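Gromico Service Desk
Ticket type: Data collection, episode rejection
Site: Imhof test kitchen
Task family: Microwave, open door
Opened by: Severin Pfister
Date opened: 4 October 2023
Status: Resolved, monitoring

Summary of issue

The Imhof site reported that demonstrations for the door-opening task were being rejected at upload. Of the 16 episodes submitted in the first batch, 14 were returned by the Sullirus checker with the message "contact phase not found." The operators had recorded the task in accordance with the written procedure and had noted no fault on either arm.

Initial assessment

The rejected episodes were compared with the two that had been accepted. Joint data and gripper data were complete in every file. The chest camera stream was also complete, with no dropped images. The fault was therefore not attributed to the recording equipment, and the site was asked to stop restarting the station between episodes.

The checker marks the contact phase from the point at which the right gripper enters the door-release opening. It uses the chest view to confirm this point. The settings in use had been carried over from the Stema cabinet task, in which the handle is located near the center of the view. On the present appliance the release opening is at the lower right corner, under the control panel, and the gripper reaches it from the bottom right.

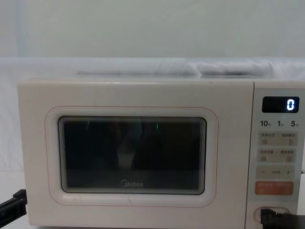 Chest view, right gripper at the door release. Left gripper beside the lower left corner of the microwave.

The search area inherited from the cabinet task ended to the left of the control panel. The gripper was accordingly outside the area for the whole of the contact phase in most episodes. In the two accepted episodes, the operator had approached at a wider angle and the wrist had crossed the door window on the way.

Action taken

1. Search area extended to the lower right corner for this task family only. The cabinet settings were left unchanged.
2. Minimum contact time set to 600 milliseconds.
3. All rejected episodes resubmitted without editing. Each was accepted.
4. Labels on 5 of the resubmitted episodes corrected by hand where the start of contact had been marked late.

Instructions to site

Operators are requested to continue with the direct approach to the release opening. The wider approach should not be adopted as a means of passing the check. The left arm is to remain at the side of the appliance until the door has been released. Any further rejection with the same message should be added to this ticket, with the episode name and the operator's initials.

Outstanding

The door window is dark and reflective. Sullirus has been asked to confirm whether reflections in the glass can be taken for a gripper by the checker. No such case has been found in the present batch. A reply is awaited, and the ticket will remain under monitoring until it is received.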